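About Skelero

Skelero is an independent test group for hand-held and arm-mounted grippers. We compare fingers, pads, linkages, wrist cameras and controllers, and we report the results to the people who build them and the people who buy them.

Most of our work concerns small, soft or slippery objects. Rigid blocks tell you little about a finger pad. Beads, cord and gathered fabric tell you more.

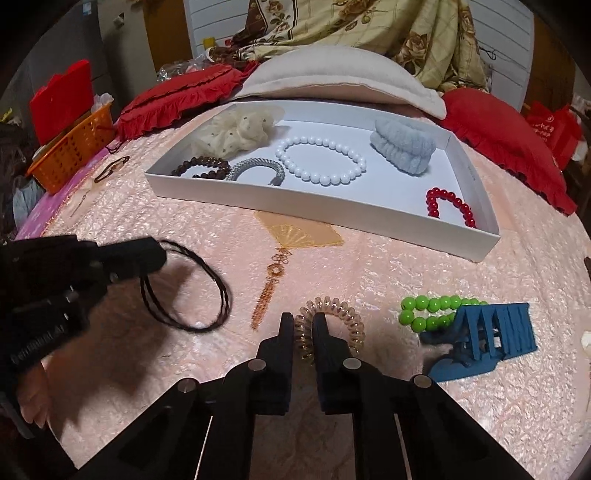
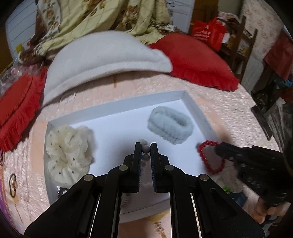

Two-finger gripper and hair accessories on a quilted cover, with a white tray.

What we test

A standard comparison runs 200 grasps per gripper over a fixed object set. Each grasp is logged as held, slipped or missed, with the finger opening and the camera view at contact. Pads are swapped between runs — never during one — and the linkage is checked for play at every pivot before the next run starts.

Our object library holds 433 items. Bracelets and hair ties form their own class, as they deform or roll under light contact and often hide the fingertips from the camera. Tests are done on household surfaces as well as on the bench, and a pad that does well on a hard plate can drag on quilted cloth.

For arms and controllers we measure repeatability, delay from command to motion, and recovery after a failed grasp. Our log format, Tengate, is shared with clients so that they can rerun our numbers.

Who we are

Skelero was started by Wouter Van Acker and Su-chen Yu, who had worked together on pad wear at Visatent. There are now 6 of us at 2 sites. Su-chen Yu runs the gripper tests. Reginald Oyelaran is responsible for cameras and calibration. Ans Van Damme maintains the object library, and Geert Van Beek handles controllers and client hardware.

Working with us

We accept prototypes as well as finished products. Hardware should arrive with its mounting drawing, one spare set of pads and the current firmware. Test slots for the fall open in June.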